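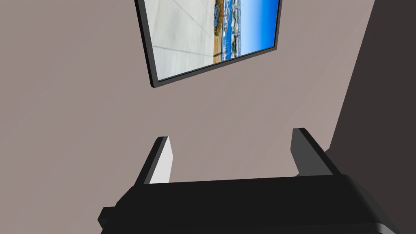

Online lag only in ranked matches on the Usturico collection, fine everywhere else?

Posted by Gaëtan Joly
Sunday, January 4, 2026

Hi all, first post so go easy on me. I got the Usturico fighting collection over the holidays (the one with all four of the old arcade games on it) and I'm loving it, but ranked is driving me up the wall. In casual lobbies I get smooth matches nearly every time, even against people a fair way off. The moment I queue for ranked it goes all jumpy. My character teleports half a step, I drop combos I could do in my sleep, and the connection bars still show green the whole way through!

Things I've tried so far: wired cable instead of wifi, restarting the router, reinstalling the game, turning off the crossplay option and then turning it back on again. I've also set the input delay to 1, then 2, then back to 1. My ping in the lobby screen says 27 against my usual sparring mate and that's the one I'd call perfect.

I mostly play Idlow in the second game, if that matters. I'm on console, the display is a normal telly with game mode switched on. I've played 132 ranked matches and I'd say the bad ones started after the first patch, but I might be kidding myself there as I wasn't paying much attention before that.

Is it my end or theirs? And is there a setting I've missed? I don't want to give up on ranked as I was just getting somewhere.

Cheers

Solène Texier

Had this exact thing and it was the filter. Ranked has its own connection settings, completely separate from the lobby ones, and they're buried. From the main menu go into Network, then Matchmaking, then press right on the shoulder button so you get to the second page (easy to miss, there's only a tiny arrow). There are two bits on there you want to look at.

First one is Opponent Range. By default it's set to Any, so ranked will happily pair you with someone on the other side of the planet if they're close to you in points. Set it to Near. You'll wait longer for a match, I was getting one every couple of minutes in the evening and a lot slower at lunchtime, but they were nearly all playable.

Second one is Delay, and this is the bit that got me. The delay you set in the training or lobby menu doesn't carry over. Mine was sitting on 0 in ranked even though I'd put it to 2 everywhere else. With 0 the game has to roll back much further every time there's a wobble, so you see all that teleporting. Put it on 2 and play 10 matches before you decide anything. It feels a touch heavier for the first few, then you stop noticing — I can't tell the difference now, and I play Studach, who has some horribly tight links.

The green bars are just measured when you accept the match, by the way. They don't move after that, so I'd ignore them.

One other thing, if you've got the scanline filter on with the curved screen option, try it off. The second game ran worse with both of them on for me and I've no idea why. The other three were fine.

Thierry Lecomte

its the servers mate. ranked is dead at weekends anyway, play the first game instead, better roster and Gaillard isn't broken in that one

Maëlys Marchal

Agree with Solène on most of it but I'd go for 1 on the delay if you're only playing people nearby, 2 felt sluggish to me on anything with a charge move. Depends on your telly as well, game mode on some of them is still a bit slow, so if you're already getting some delay from that then adding more on top is going to annoy you.

Also check your console isn't downloading anything in the background. I know that's the boring answer! But mine was grabbing updates every time I sat down in the evening, and I only twigged when I went to the downloads page for something else. I don't know why it bothered ranked more than lobbies, unless I was just playing lobbies at different times of day.

You can refuse a match too. When it finds an opponent you've got 10 seconds to say no, and there's no penalty for it as far as I can see. If the little symbol next to their name is the wifi one I usually pass, unless it's somebody I've had a good match with before.

Don't read too much into the points while you're sorting this out. I dropped right down the table faffing with settings and got it all back in a few evenings.

Gaëtan Joly

Solène you are a star, delay in ranked was on 0!! I had no idea there was a second page. I've set it to 2 and range to Near and played a handful so far, one was still ropey but the rest felt like lobby matches. Lost most of them but that's on me — I kept jumping in on a Studach who clearly knew what she was about. Will try 1 tomorrow like Maëlys says and see which I prefer.

Thierry, I did try the first game but Idlow isn't in it :(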